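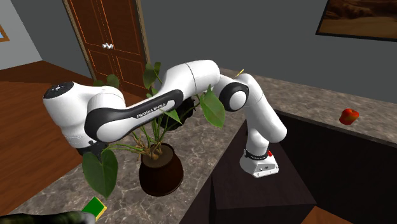 Section 4: Repotting and Setting Up the Iltar Planter Insert

The Iltar insert fits inside most round indoor pots and holds a reserve of water under the soil. Read the whole section before you start. Allow one evening for the work and leave the plant alone overnight.

What you need

Iltar insert with fill tube and float
Potting mix
A jug marked in milliliters
Old newspaper or a tray

Removing the plant

1. Stop watering 2 days before repotting.
2. Lay newspaper over the work surface.
3. Tip the pot on its side and ease the root ball out. Do not pull on the stems.
4. Shake off the loose soil. Cut away any roots that are soft or smell sour.

Note: Some plants carry thick roots above the soil line. Leave these where they are. Burying them can cause rot.

Fitting the insert

5. Wash the pot with warm water and let it dry.
6. Lower the insert into the pot with the tube slot facing the rim. It should sit flat and not rock.
7. Push the fill tube into the slot until it clicks.
8. Drop the float into the tube, red end up.

Caution: Pots with a drainage hole must be sealed with the rubber plug in bag B. An unplugged pot will empty onto your furniture.

Replanting

9. Add potting mix to the lower line on the insert and press it into the wick cups with your fingers.
10. Set the plant in the middle and fill around it, stopping one inch below the rim.
11. Water from the top once, slowly.

First fill

12. Wait until the next morning. Pour 720 ml through the tube. For the large Iltar, use 2000 ml.
13. Check the float. If it rises above the upper mark, tilt the pot and pour some water out.

After the first fill, top up only when the float has rested at the bottom for three days. In January and other dark months the plant drinks less, so expect longer gaps.

Keep the room above 67°F for the first week and keep the pot away from heating vents. Do not add fertilizer during this time.

Spare floats and plugs are sold by Fothergill. Quote the size printed on the underside of the insert when ordering.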